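Puesta a punto y cuidado del robot de dos brazos en la estación de armarios

Guía de taller de Mindora, sala de pruebas de Flelside
Última revisión: 26 de julio de 2025

Esta guía es para las personas que preparan el robot de la estación 4 antes de una serie de pruebas con puertas. La primera versión la escribí para mí, cuando empecé a trabajar con esta máquina, y después la pidieron los compañeros del otro turno. El español no es mi lengua materna, así que pido perdón si algún término no es el que se usa en su taller. Si una frase se puede entender de dos maneras, escríbanme y la corrijo.

El procedimiento sirve para el robot con manos de varios dedos, trabajando de pie delante de un armario bajo de dos puertas. Para los robots con pinza paralela hay otra guía y los pares de apriete no son los mismos.

Lo que hace falta

Un juego de llaves Allen métricas, el destornillador dinamométrico pequeño, un destornillador de estrella para las bisagras, paños sin pelusa, alcohol isopropílico, bridas de velcro y la tableta con el programa Vimell. Conviene tener también el cuaderno de la estación, porque allí se apuntan los valores de cada calibración.

Antes de tocar nada

Pulse la parada de emergencia y compruebe en la tableta que el estado es "motores sin par". No es suficiente con que el robot esté quieto. Un robot quieto puede estar manteniendo la posición con bastante fuerza, y los dedos son la parte que más fácilmente pellizca.

Sujete los dos antebrazos antes de quitar el par. Si están levantados, bajan despacio, pero bajan. Yo prefiero hacerlo con otra persona: una sujeta y la otra maneja la tableta.

Paso 1. Colocar el armario

El armario debe estar recto respecto a la marca de la moqueta y con las cuatro esquinas bien apoyadas. En una moqueta blanda el mueble puede quedar un poco inclinado, y entonces una de las puertas se cierra sola. Este defecto es pequeño para una persona, pero para el robot significa que la puerta se mueve cuando él espera que esté parada.

Abra y cierre cada puerta a mano varias veces. Las bisagras son de cazoleta, de las que quedan ocultas con la puerta cerrada. Si nota un salto o un roce, afloje el tornillo de ajuste lateral media vuelta, corrija la puerta y vuelva a apretar. Los tornillos de fijación al costado se revisan después de cada 100 aperturas. En un mueble de casa esto sería exagerado; en nuestra estación se aflojan de verdad.

Ponga en el estante las cajas de la prueba, separadas entre sí, y no demasiado cerca del borde. La posición exacta está en la hoja de cada serie.

Paso 2. Revisar las manos

Limpie los dedos con un paño apenas húmedo de alcohol. No aplique el alcohol directamente sobre la mano, porque entra en las articulaciones. Después mueva cada dedo, uno por uno, desde la posición abierta hasta la cerrada. El movimiento debe ser continuo. Si un dedo se queda a mitad del recorrido, no lo fuerce: apunte cuál es y pase a la sección de averías.

Revise con más atención el pulgar, que es el que recibe la carga cuando la mano empuja el canto de una puerta. El tornillo de la base se comprueba con el destornillador dinamométrico, al valor indicado en la etiqueta del maletín. Nunca "a mano y un poco más". De esta manera rompimos 2 insertos el año pasado.

Paso 3. Ordenar los cables

Ningún cable debe pasar por debajo de los pies ni por la zona que barren las puertas. Siga cada cable con la mano, desde la espalda del robot hasta el armario eléctrico, y fíjelo con velcro donde pueda engancharse. Deje una curva amplia cerca del robot - un cable demasiado tenso tira del conector cuando el cuerpo se inclina.

Si tiene que desconectar el cable de datos, espere a que el indicador de la tableta se apague. El conector entra en una sola posición y no necesita fuerza.

Paso 4. Calibrar los brazos

Devuelva el par a los motores y elija en Vimell la rutina "Brazos, referencia". El robot lleva los dos brazos a los lados y después al frente. Manténgase detrás de la línea amarilla hasta que termine.

Al final la pantalla da un número de desviación para cada brazo. Se acepta un valor de 4 o menos. Con un valor mayor, repita la rutina una vez. Si el segundo resultado también es alto, casi siempre hay un tornillo flojo en la muñeca o una cubierta mal cerrada en el codo, que toca cuando el brazo se dobla. Escriba en el cuaderno los dos resultados, también el malo.

Paso 5. Comprobar el alcance con las puertas abiertas

Con el armario en su sitio, active el modo guiado y lleve cada mano hacia la cara interior de su puerta, a baja altura. La mano debe llegar sin que el codo toque el canto y sin que los dedos queden entre la puerta y el costado, cerca de la bisagra inferior. Entre las dos puertas tiene que quedar espacio libre para que después un brazo pueda entrar hasta el estante.

Compare desde la cámara de la cabeza, no desde donde está usted. Desde un lado parece que sobra mucho sitio, y desde arriba se ve que el tablero superior tapa una parte de las cajas. Si las tapa demasiado, mueva el armario y no el robot, porque la posición de los pies ya está guardada en el programa.
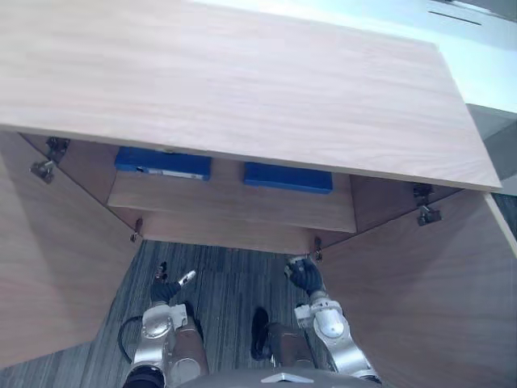

Paso 6. Prueba lenta

Ejecute la secuencia 114 con la velocidad reducida. Una persona mira las manos y la otra tiene el dedo en la parada de emergencia. La secuencia abre las dos puertas, las mantiene y retira los brazos. Escuche las bisagras: un crujido seco al final del recorrido indica que la mano sigue empujando cuando la puerta ya no puede abrirse más. En este caso baje un punto el límite de fuerza del brazo correspondiente y repita.

Cuando la prueba lenta sale bien dos veces seguidas, se puede pasar a la velocidad normal.

Averías frecuentes

Un dedo no cierra del todo. Limpie otra vez y ejecute la rutina corta de la mano. Si continúa, se cambia la mano completa y la averiada va al estante de Weerasinghe, que nos hace las reparaciones. No abra la palma en la estación.

La puerta vuelve y golpea la mano. Revise la nivelación del armario y después la bisagra superior. Con menos frecuencia es un error de la secuencia.

Se pierde la conexión con un brazo. Mire primero el conector de la espalda. Si está bien, reinicie solamente el brazo desde la tableta. El reinicio general borra la referencia y obliga a volver al paso 4.

Al terminar la jornada

Lleve los brazos a la posición de reposo, quite el par, cubra las manos y cierre las puertas del armario. Apunte en el cuaderno el número de aperturas y cualquier ruido nuevo, aunque parezca poca cosa.

En agosto recibimos las cubiertas nuevas de codo y cambiará el paso 4. Para dudas o correcciones, dejen una nota a Mererid Owen en la oficina de la sala.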